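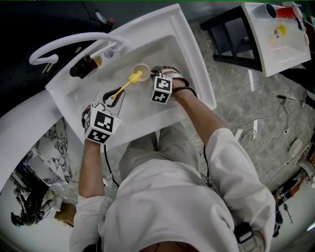 Wotus washroom: progress report to the Nimia fund

To: Leonie Vogler
From: Máté Bodnár
Period covered: February to June 2026

Where things stand

The practice washroom at Tirkska House has both basins in and people have been using them. I put that first because my last report ran to four pages and the word "basin" appeared only in connection with its absence.

As you'll remember, the grant was for a room where people coming back to living on their own can get used to the small jobs again: brushing teeth, rinsing a cup, putting the toothbrush back somewhere sensible. We asked for two washing places so that one person could take their time without somebody else hovering behind them with a towel.

The first basin is the rectangular one set against the curved white counter. The second stands on its own black metal stand over to the side. They don't match. The original plan had them matching, and I have a very nice drawing of it if you'd like something for your wall. The stand was cheaper and can be moved, and after the argument with the Wiegand showroom over delivery dates I had lost my appetite for symmetry.

The tap

The white gooseneck tap on the counter basin has been the surprise success. It is tall and curves well over, so there is room to get a cup underneath without a wrestling match. Two of our regulars have asked where they can buy one. Two others think it looks like a swan and would prefer it didn't.

Floor

The grey mottled tile stayed. Replacing it was in the budget as an optional item, and I opted. Mottled grey turns out to be a generous colour for a washroom floor and hides a good deal between cleanings, though I have asked the cleaners not to take this as a policy.

Cups and toothbrushes

Most of our sessions this spring have gone into the cup and toothbrush routine. It sounds like nothing until you have watched a toothbrush miss a cup several times running. In the version we've settled on, the cup starts on the floor of the basin, right in the middle, and the brush goes in from above. Standing the cup in the basin means a knocked cup stays where it is and any spill goes where spills ought to go. The small beige cup is the favourite for this. A yellow toothbrush shows up well against all that white, and I would recommend yellow to anybody fitting out a room like ours.

We bought cups in several colours so that each basin could have its own set. This system lasted until the first afternoon. The red-orange one and the grey-blue one now live at the second basin by common consent, and the grey-blue one seems to spend much of its life on its side. I have stopped standing it up.

The back ledge

I'll be frank about the ledge. It was meant to hold soap and one other thing. It holds the amber pump bottle, a small dispenser, and whatever was in the last person's hand. The pump bottle is too tall for a ledge that narrow and ends up lying at a tilt, which does it no good as a pump bottle. The second basin has the same trouble along its far rim, where small items gather as they would on any shelf at home.

I'd like to fix this with a wall shelf at shoulder height and a shorter, wider soap bottle. Neither is exciting. Both are on the list below.

Money

We have run 17 sessions in the period, against the 8 we promised you. The fixtures came in $164 under, almost entirely thanks to the stand. I would like to put that toward the shelf, the soap bottles and a rubber mat. The remaining $899 is set aside for the mirror and its fitting, and I would prefer to leave it alone.

Still to do

Mirror above the counter basin. Ordered, then reordered in the size we had asked for.
Wall shelf, if you agree to the above.
Labels for the cups, or an admission that we don't need labels for the cups.
A hook for towels at the second basin. At present people use the door handle, which leads to surprises on both sides of it.

What I need from you

A yes or no on moving the $164, and a decision on whether the second basin stays on its stand or gets fixed to the wall as first planned. My vote is for the stand. The drawing can go on being beautiful without us.

Máté Bodnár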